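Share 44 Comments 2

Search this site Enter keyword Go

Parthorpe stallholders told to keep inside the lines

The long quarrel over who stands where at Parthorpe's Monday market has reached a settlement of sorts, with the town council agreeing to paint every pitch on the square before Christmas and to charge by the box.

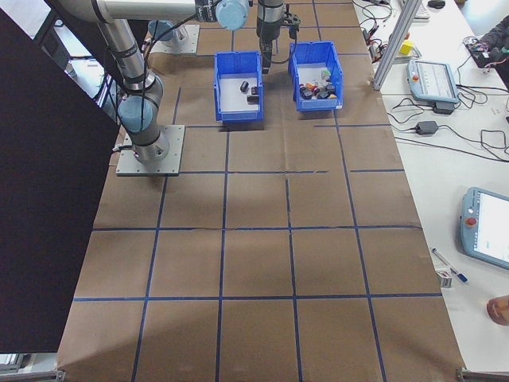
By our Parthorpe correspondent | 11/25/24

Until now pitches have been handed out by custom, meaning that whoever's van arrived first had the spot by the bank and everyone else had opinions. The council received 734 written comments on the subject after it asked for views in August. The last consultation, on whether the town should keep its library, drew four.

Under the new plan a trader will rent one box or several, in a row, for the whole season. Spilling over into a neighbour's box will earn a warning, then a fine, then a place by the public toilets, which the council's paper calls "the western overflow area".
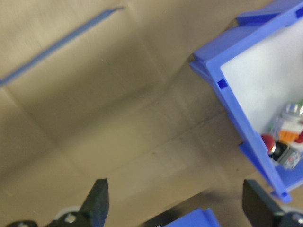

Paint is the sticking point. The square was resurfaced two years ago at a cost the council prefers not to revisit, and conservation rules forbid anything permanent on the older setts near the church. Tape has been suggested for that end, a thin blue strip like the one lying across the tan surface here, though anyone who has seen what a wet Monday does to a cardboard sign may have doubts. The paper asks for "a temporary marking of lasting quality" and invites tenders.

The fishmonger and the cheese stall, which have not been on speaking terms since the business with the awning, have been given boxes at opposite ends. Both have lodged appeals, each on the grounds that the other got the better end.
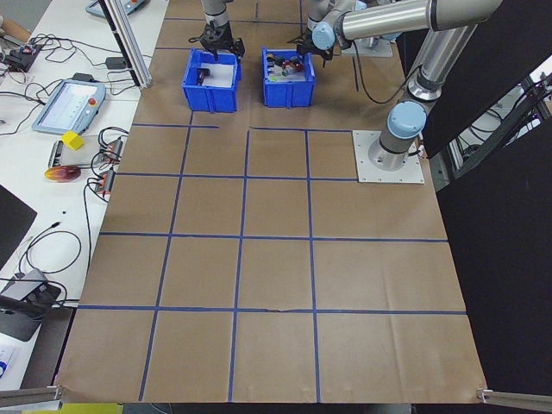 Blue tape on brown paper, with two blue bins towards the top.

Traders from Gellonton, who come over for the day and are blamed for most things, will be allowed to book on the same terms as locals. This was the closest vote of the evening. An attempt to keep them out altogether was withdrawn when it was pointed out that they run the only decent bread stall.

Rubbish was left until last, by which time half the public seats had emptied.

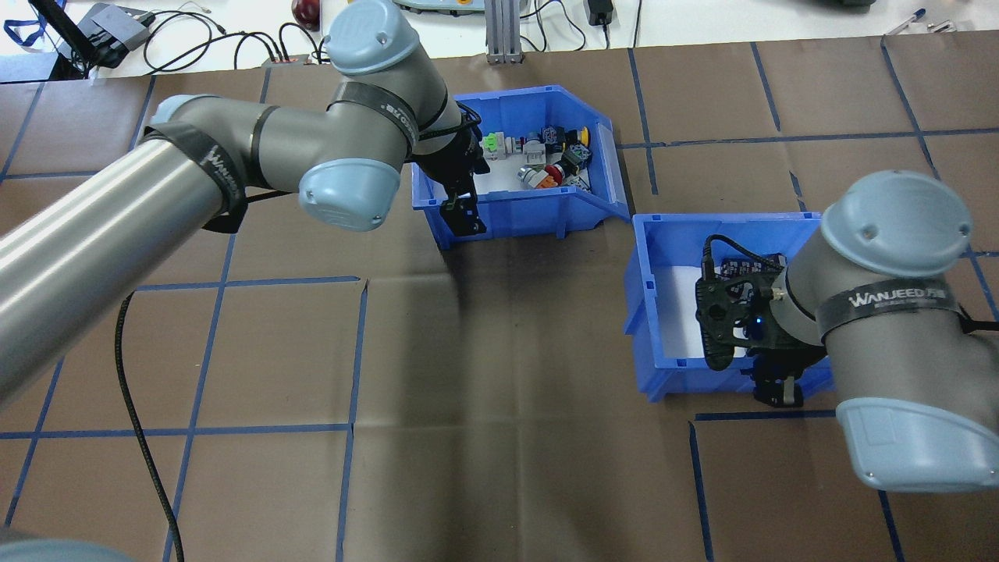 Each trader will have to take away everything they bring, including pallets, and leave the box swept by 4 o'clock. The council will no longer send a lorry. It will, however, send someone to check, and the cost of the checking will be added to the rent.

The new boxes come into use on the first market day after the lines go down. The spot by the bank will be drawn from a hat.

Share 44 Comments 2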